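Usamos cookies propias y de terceros para mejorar tu experiencia. Aceptar | Configurar

Febrero, casi las once de la noche

Escribo rápido que me caigo de sueño. Día de cables. Otra vez. Llegué tarde al taller, el autobús parado una eternidad en la rotonda, y Bukola ya tenía la mesa montada y el café frío. Me lo bebí igual.

Lo de Okafor sigue sin cerrar. Quieren los mazos ordenados por tipo antes de fin de mes, y la lista que nos mandaron no cuadra con lo que vino en las cajas. 32 referencias en el papel y en las cajas lo que Dios quiso. Obinna dice que es la lista vieja. Garba dice que no, que es la buena pero mal copiada. Yo ya no digo nada, apunto y sigo.

Por la mañana, separar. Lo pequeño con cable corto a una cubeta, los mazos a otra, las placas aparte y con papel debajo, que luego resbalan en el metal y me pongo nerviosa. La placa roja redonda me encanta, no sé por qué, parece un broche de mi tía. Nadie me deja quedármela, claro.

Los mazos azul y blanco son los que dan guerra. Trenzados, con sus ramales, cada uno con su conector en la punta, y se enganchan entre ellos solo con mirarlos. Los coges por el tronco, por la funda azul clarito, y lo demás que cuelgue. Si tiras de un ramal la has liado. Me costó aprenderlo, el primer mes me cargué un conector y estuve dos dias sin mirar a Chinyere a la cara.

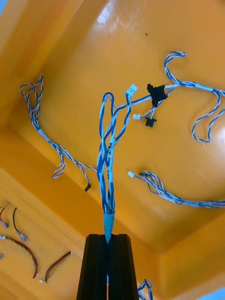
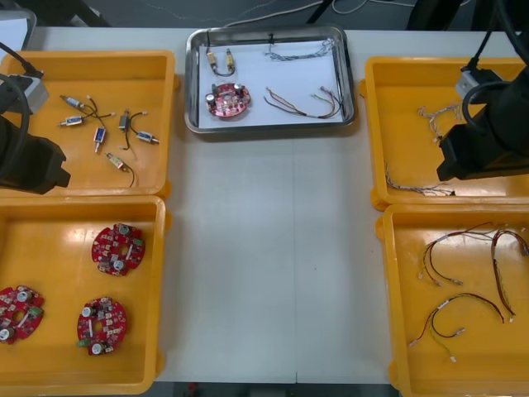
Y luego las etiquetas. Letra enana. Tengo que comprar una lupa decente, la de la tienda de Jorex está bien de precio pero el mango es un horror. O ir al oculista, que es lo que toca y lo llevo aplazando desde el verano. Mañana llamo. (Mentira, no voy a llamar.)

A mediodía, bronca tonta con Garba por los conectores. Él los quiere clasificados por color y yo por número de pines. Blancos con blancos, negros con negros, vale, muy bonito, y luego quién encuentra nada. Al final lo hacemos como él dice porque Okafor lo pide así en el correo, que yo no había leido entero. Me callé. Arroz con tomate de tupper y a seguir.

Tarde larga. Casi 400 piezas apuntadas en el cuaderno entre las dos, Bukola cantando los nombres y yo escribiendo, y la mano ya no me daba. Me equivoqué de columna y hubo que repetir una hoja entera. Bukola ni una mala cara, una santa. Le debo un café caliente.

Llamó Onyekachi desde Ekley: que el pedido de Rornano viene con retraso, que no contemos con las bolsitas con cierre hasta la semana que viene. Pues nada, vasos de yogur lavados. No es broma, hay una torre en el fregadero.

Cosas para mañana: rotulador fino, cinta blanca, preguntar a Obinna por la lista, devolver el destornillador a Chinyere ANTES de que lo pida. Y pan.

Me duele la espalda. La banqueta es demasiado baja, o la mesa alta. Me voy a la cama.

Comentarios (3)

Marisa_hilos: Lo de coger por el tronco vale también para las luces de Navidad, te lo juro jajaja

tallerdelfondo: Por número de pines, siempre. Garba no tiene razón. Saludos

Pili R.: ¿Llamaste al oculista o qué?

Contacto | Aviso legal | © Todos los derechos reservados | Volver arriba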